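My Soup Winter Has Begun

I made my first pot of soup of the season in November and I have not really stopped! Every year I think I'll get tired of it by the holidays and every year I'm still at it when the daffodils come up. This time I've got a bit of a project going, which is to cook my way through the little spiral-bound soup book I picked up at the library sale in Jesville. It cost me 2 dollars, it has 80 recipes in it, and whoever owned it before me wrote notes in pencil all through the bean chapter. "More salt." "Too thin, Hunt hated it." I have no idea who Hunt was but I find I trust his opinion.

So far I've made nine of them. The split pea was lovely, thick enough to stand a spoon in, and I'd put twice the carrots in next time. The cabbage and white bean one looked so plain on the page that I nearly skipped it, and it has turned into my favorite thing to eat for lunch (with a heel of rye bread and too much butter). The only real letdown was a cream of celery that tasted like warm milk with a rumor of celery in it. There's a pencil note next to that one too. It just says "no."

What I love most is how forgiving the whole business is. You can be out of leeks and use onions. You can forget it for half an hour while you're on the phone and it comes out better. I'm a nervous baker, always opening the oven door to check, so it's a treat to cook something that doesn't mind being poked at.

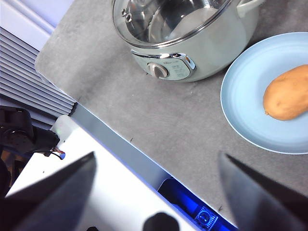 Barley is my big discovery this year. I'd always thought of it as something that came in cans, little gray pellets, and then my friend Orla Carroll brought over a mushroom barley soup and I had three bowls standing up in the kitchen. She toasts the barley dry before any liquid goes in, 35 minutes of simmering after that, and it stays chewy and smells a bit like popcorn. I've copied her twice now. Mine still isn't as good as hers, but it's getting there, and I have a sneaking suspicion she uses dried mushrooms and hasn't mentioned it.

The next chapter in the book is fish, and I'm a little scared of it. There's a chowder on the first page that calls for salt cod, soaked overnight, and I've never bought salt cod in my life. If any of you have cooked with it, please tell me what I should be looking for at the store! I've already got the potatoes.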